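Section 3: Setting up your pantry list in Skedum

Welcome back! If you have made it through Section 2, you already have an account and your household has a name, and the worst of the typing is behind you. In this section we will set up the pantry list, the part of Skedum most people end up opening every day. Give yourself a quiet half hour and a cup of something nice, and do it standing near your shelves if you can.

Before you start

Sign in on the device you plan to use most. A tablet is lovely for this because you can carry it to the shelf, but a phone is fine too. If you are moving over from Plimus, please export your old list first (see Section 9), because the import step is much easier to do on an empty pantry than on one you have already half filled in by hand.

1. From the Home page, tap Pantry, then New List. Type a name you will recognize later. "Kitchen" is perfectly good. If you have a second place where you keep food — a basement shelf, say, or a cupboard in the garage — make a separate list for it now.

2. Tap Add Shelf and give each shelf or tray its own name. Short names work best, as anything long gets shortened on the phone screen. Our own test household in Flustdale used "Top," "Middle" and "Baking," and they have never needed anything fancier.

3. Choose how you want amounts to be shown. You can pick Full / Half / Low, or you can enter weights. We gently suggest starting with Full / Half / Low. Weights sound wonderful on the first day and become a chore by the second week, and you can always switch later from the Settings page.
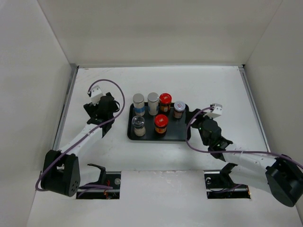 4. Now add your items, one shelf at a time. Tap the plus sign, type the name, and pick a container type from the menu (Jar, Tin, Box, Bag or Other). The container type only changes the little icon next to the name, so please don't lose any sleep over it.

5. Enter a best-by date wherever you have one. For things you have poured into your own jars, use the date from the original package if you still have it. If you don't, leave the field blank and Skedum will simply leave that item out of its reminders.

6. When the shelf looks right, tap Save Shelf. A green check mark appears beside the name.

Note: Skedum does not save while you type. If you go back to the Home page before tapping Save Shelf, you will lose whatever you added to that shelf. Saadet Karaca, who wrote the first version of this guide, lost a whole spice shelf this way and asked us to put the note in every edition since.

Caution: Do not rely on the reminders for food allergies or for medicines. Always read the label itself.

If you see message 202

Message 202 means two items on the same shelf have exactly the same name. Add a word to one of them ("Rice, long" and "Rice, short") and save again. If you share your list through Jugah, ask the other people in your household to refresh their screens afterward.

Last updated 2020-07-31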